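List: bench-automation
Subject: Re: two-finger or suction for mixed household stuff?
From: Gudrun Torvik

Jonatan Lundgren wrote:

> Hi all. We have the little Schwerdtfeger arm on a cart now and I need to
> pick one gripper for it before June, because the budget line goes away
> after that. The job is laying out trays: cups, napkins, snack bags,
> sometimes a spoon. I was leaning toward suction until I tried it on a
> bag of chips and heard the sad whistling noise. Has anyone run a soft
> two-finger and a suction cup side by side on this sort of thing? Also,
> does the wrist camera matter as much as Colin keeps telling me?
>
> Jonatan

Hello Jonatan, and hello everybody else who has been quiet since the thread on cable chains (I did read all of it, I promise, and I have now rerouted mine twice!).

I know that whistling noise very well. We spent most of the spring on nearly the same question over at Zirkstead, so let me tell you what we have, and please forgive the length, I never learned to write a short one of these.

We compared three things on the same arm. First the Drernero soft two-finger, with the ribbed pads that come in the box. Second, a single bellows suction cup on the small vacuum pump. Third, an old parallel jaw gripper that Maj-Britt Brekke had in a drawer, with silicone tape on the jaws. We did 500 picks in all, spread over cups, folded napkins and snack bags, and a pick only counted as good if the thing ended up on the tray and stayed where we wanted it. Of those, 390 were good across the three grippers together, which sounds all right until you look at where the bad ones were. Nearly all of them were bags and napkins. Cups were easy for everybody except the suction cup, which had nothing flat to sit on unless the cup was upside down, and who serves a cup upside down.

On bags, suction did better than I expected if you come in slowly and land on the fat part in the middle. The trouble is the seam and the crinkles. Land on either and you get your whistle, and by then the pump is running flat out and Colin Lightfoot is making a face at me from the other desk. The Drernero fingers will take a bag by the side edge quite nicely, but they want room on both sides, and as soon as two bags overlap you are pushing the second one along with the first. The old parallel jaws were the surprise! They pinch the crimped end of the bag and just go. They are terrible at anything round, mind you, and they dented a cup that I was fond of.

Napkins I would call an open question. The two-finger can pinch the folded edge if the table has a bit of give, so we put a thin mat under the stack. Suction pulls air straight through. I have been wanting to try a needle gripper but I am not sure I want needles near anything people wipe their mouths with.

As for the camera, yes, I'm afraid Colin is right, and you may tell him I said so. We started with one fixed camera above the table and it was fine for deciding which object to go to. It was hopeless for the last few inches, mostly on account of steel. A polished tray throws back the ceiling lights and half the room, and our depth readings went to pieces over it. Moving a camera closer to the work helped a great deal, and so did turning the exposure well down. We run the close one at 30 frames a second and have never felt the need for more.

The other thing that helped was having people do the job first, with a camera up at head height, and going through the recordings slowly before writing any motion at all.

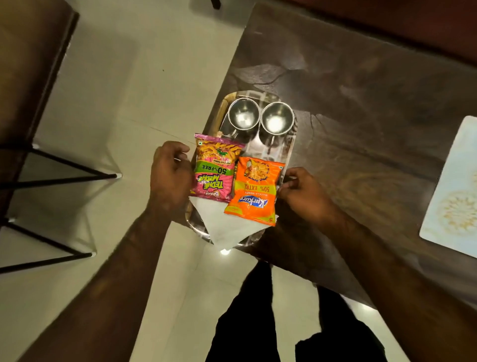

What I took from all those recordings is how much people use two hands for something you would swear is a one-hand job. One hand holds and the other nudges. We had planned everything around a single arm picking and placing, and we now have a small sideways push at the end of each place, done with the outside of the finger, just to square the bag up. It took Ulla Ljungberg an afternoon to write and it did more for us than any change of pads. The suction cup can't really do it, since the bellows fold over when you lean on them, and that was what settled the matter for me.

So if you can only buy one, I would buy the two-finger, and put the rest toward a decent wrist camera. The pads wear, by the way. Ours went shiny after roughly 800 cycles and started slipping on the cups, so order a spare set at the same time or you will be paying shipping twice like I did.

Two questions back to you. Which controller is on your cart, the old one or the one with the separate force input? The old one will close the fingers, but it won't tell you much about how hard, and you will want to know that with snack bags. And are your trays always in the same spot, or do people slide them around?

I can send the log sheets and Ulla's push routine if they would be any use. They are written for the Derkwood software, version before last, but the numbers should carry over.

Warmly,
Gudrun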